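Ticket 2980
Site: Vurkari, ground floor, main room and laundry cupboard
Category: Cleaning supplies / laundry
Raised by: Titilayo Obi
Opened: January 10, 2020
Priority: Low
Status: Resolved, monitoring

Subject: Purple microfibre cloths leave lint and smear after washing

Original report

The purple Skadano cloths leave fluff on tables and smear on anything glossy. Cloths straight out of the packet are fine. After a few washes they push water about instead of picking it up. There is lint on the dark surfaces every morning, mostly short pale fibres, so I don't think it is the cloths themselves coming apart. We have nearly 200 in circulation and I would like to avoid throwing them out. Washing is done on site in the Bahrami machines. Please advise.

T. Obi

Reply 1, supplies desk

Please confirm the following:
- wash programme and temperature
- detergent and dose
- whether softener is used
- what else goes into the drum with the cloths
- how they are dried

Reply 2, T. Obi

Programme is "Mixed", temperature on the dial is 30. Detergent is Truvar liquid, one capful per load. Softener: I was told no, but there is an open bottle on the shelf and the level has gone down. Cloths go in with whatever is in the bin, so tea towels, dusters, sometimes a mop head. Drying is in the tumble dryer on the normal setting, or over the rail if the dryer is busy.

Reply 3, supplies desk

Two likely causes, and they may both apply.

Lint: microfibre picks up loose fibre in the wash as well as on the table. Cotton tea towels shed a good deal. Pale fibres on a purple cloth point to the tea towels.

Smearing and poor absorbency: usually softener, or too much detergent left in the pile. Either one coats the fibres. Normal tumble heat may also flatten the pile, and that damage can't be washed out.

Suggested test, in this order:
1. Check the softener drawer on each machine. Remove and rinse the drawer, not only the compartment.
2. Run each machine empty on the hot maintenance programme.
3. Wash one load of purple cloths alone, half the usual dose of Truvar, no softener, extra rinse on.
4. Air dry. No dryer for this load.
5. Put a spoonful of water on a flat worktop and lay a cloth on it. Note whether the water is taken up or beads.

Keep a few untreated cloths back for comparison.

Reply 4, T. Obi

Done today, results below.

Step 1: softener residue in the drawer of the left-hand machine, thick and blue. Right-hand drawer clean. So somebody has been using it, at least on the left.

Step 2: both machines run empty. A fair amount of foam in the left one for an empty drum. Ran that one a second time and the foam was gone.

Step 3: one load washed alone as instructed. The extra rinse button on the left machine needs holding down until the light comes on. A short press does nothing. This may explain why the extra rinse has never seemed to make any difference.

Step 4: over the rail overnight.

Step 5: test cloths take up the water in one pass. Held-back cloths leave a ring of small beads and need a second wipe.

Lint is better but not gone. I can still pull single fibres out of the pile on most of them.

Reply 5, supplies desk

Good result on absorbency. The remaining lint will be fibre already caught in the loops. Repeat the separate wash and shake each cloth out before it goes over the rail. Do not use a lint roller, as it leaves adhesive behind.

Can you confirm that the cloths in use in the main room are the fuzzy type and not the flat-weave glass cloths? Skadano list both in purple, and the flat ones need different handling. A photo will do.

Reply 6, T. Obi

Fuzzy type, all of them as far as I can tell. Photo attached. We do not have the flat ones on site. I went through the cupboard to be sure and found a sealed packet, but those are the fuzzy ones too.

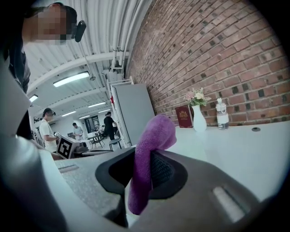

Attachment 1: purple microfibre cloth, main room, brick wall to the right.

Separate wash repeated. Shaking out helps more than I expected. I did it in the corridor the first time and had to sweep the corridor.

Reply 7, supplies desk

Thank you, that is the fuzzy pile type, so the advice above stands. Revised routine for the laundry cupboard:

- Purple cloths have their own bin and their own load. No cotton.
- Truvar at half a cap. Do not top up for heavy soiling, run the load again instead.
- 30 degrees is fine for day-to-day use. Go up one setting if the cloths smell.
- Hold the extra rinse button until the light shows.
- Rail, or dryer on low only.
- No softener in either machine while purple cloths are in the rotation.

Any cloth that still beads after 2 separate washes should be marked at the corner and moved to floor and bin duty. It will not come back.

Reply 8, T. Obi

Routine printed and taped inside the cupboard door. Softener bottle removed. Second bin in place, labelled. A small pile of cloths failed the water test after the second wash and they have been marked. Most of those feel stiff along one side, so I would guess the dryer.

One open point: the label on the Bahrami dryer shows low and delicate as separate settings. Which one is meant?

Reply 9, supplies desk

Low. Delicate on that model shortens the cycle without dropping the heat far enough. Ticket set to resolved, with a check on lint levels in March. Please reply here if the smearing returns before then and say which machine the load was washed in.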